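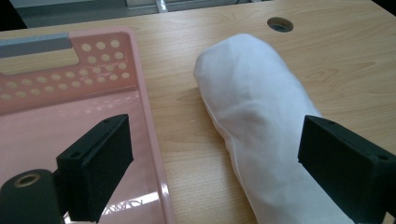
Workshop tips: getting cleaner perception on cloth

Tips from the Vutdale bench notes. They assume you have a gripper, a tray and a segmentation model that already runs.

1. White cloth on light wood
Pale on pale is the hard case. Lock the exposure before you tune anything else, and set it on the cloth. If auto exposure is left on, the folds wash out and the mask loses the far end of the bundle.

2. Shiny trays
A glossy plastic tray picks up windows and lamps, and the segmenter will report the reflection as a white object. Mask the tray floor as its own region and raise the confidence threshold inside it. Turning the tray a little often helps too.

3. Holes and slots
Perforated tray walls give noisy edges. Run a small median filter on the depth image first. Add table grommets to the static map by hand, or the planner may read one as a dark object and route around it.

4. Where to grasp
With rolled cloth, plan across the roll, near the middle of the part you can see. Do not trust the center of the mask if the bundle runs out of view. Lazaridis has a flag for this called partial_object, off by default.

5. Finger clearance
Put the real finger blocks in the collision model, screws and mounts included. We keep a 10 mm margin over tray rims and drop it to 4 mm for the last part of the approach.

6. Sorting your logs
Tag failures the same afternoon. Our cloth folder in Brorkwood holds 1,452 clips, and 1,371 have a usable label. The rest were left until later and are no good for training.

7. Updating
Faltness changed its camera frame convention in the November release. Redo the hand-eye calibration after installing it, then replay one old clip before you run the arm.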